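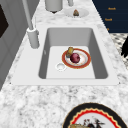
Figure 4. A simulated sink from the Henley kitchen set, with a plate, a round dark red item and a small yellow sponge-like object in the basin.

4.2 Clearing the sink

We turn now to the task that gave us the most trouble, and — we must admit — the most pleasure as well. In the sink task the arm is asked to lift each loose object out of the basin and set it down on the worktop. Figure 4 shows one of the 49 layouts we used, rendered in Etiveo before the arm is brought in. The basin is deep and its side walls are rather darker than its floor, so a policy that has learned to find edges by brightness alone is easily led astray. Objects that touch or overlap, as the yellow one and the plate do in this layout, make matters harder still, and we were glad to have plenty of them.

Each policy was given 182 attempts, spread over the layouts in a fixed order. An attempt ended when the basin was clear or when 35 seconds had gone by, whichever came first. The Asamoah planner, which we had rather expected to do well, was good at round items but would often push the plate along the floor of the basin instead of gripping its rim. Our own method went for the rim more readily, though it was slower to start and now and then waited so long over its first move that time ran out. We return to this in Section 5, where the same policies are tried on the Ukholm worktops — a kinder setting, with no walls to knock against.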